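Zarerton packing hall: the new layout

We moved the small parts side of the business from Brellport to Zarerton in September. The old building had 1,667 square metres on two floors and a goods lift that was out of service more often than it ran. The new one has 2,000, all on the ground floor. Several customers have asked how it is set out.

Crates and rollers

Everything travels in blue plastic crates. We kept the same type we had at Brellport, as the racking was bought to suit them and there was no sense in changing both at once. In all we have 3,450, counting the shallow ones. The steel racking stands behind the roller beds, so a crate can be taken off the shelf and put straight on the rollers. 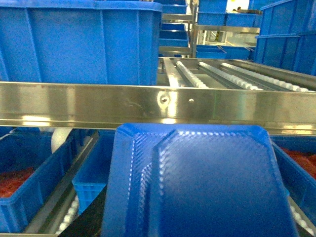

The rollers came second-hand from the Prondport depot when it closed. They needed a good clean and a few new bearings, and one section is still waiting for a replacement side channel. We set the beds lower than before after complaints about sore shoulders. Shallow crates are for fixings and labels, deep ones for anything boxed or bagged.

Tables

At Brellport we packed on bare boards, and small items slid about or got marked. The carpeted top is kinder to them. It does hold on to fluff, so it gets a going over with the vacuum cleaner at four o'clock, before the last collection.
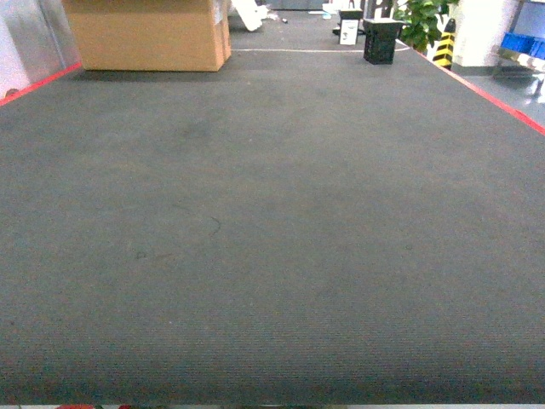

Carpeted table with red edging, and a cardboard box on the far side.

White tape on the floor is easy to move, and we have moved ours twice already. Painted lines will follow once we are sure of the routes — probably after the winter orders.

Sorting

Mixed returns are the slowest job in the building. Crates are stood close together and filled by type, with odd items going in a crate of their own until somebody can look up where they belong.

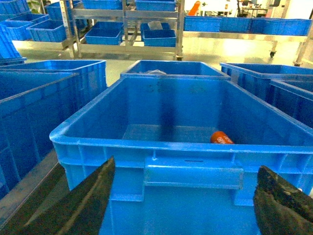 On a busy day we get through about 1,000 returned items, most of them from the Hodoroagă contract. Bags are kept if they are clean and whole. Crates with split rims go back to the supplier for recycling, so please don't send them out again with an order.

Trade customers can collect from the side door between eight and noon. Ring the bell and wait by the shutter.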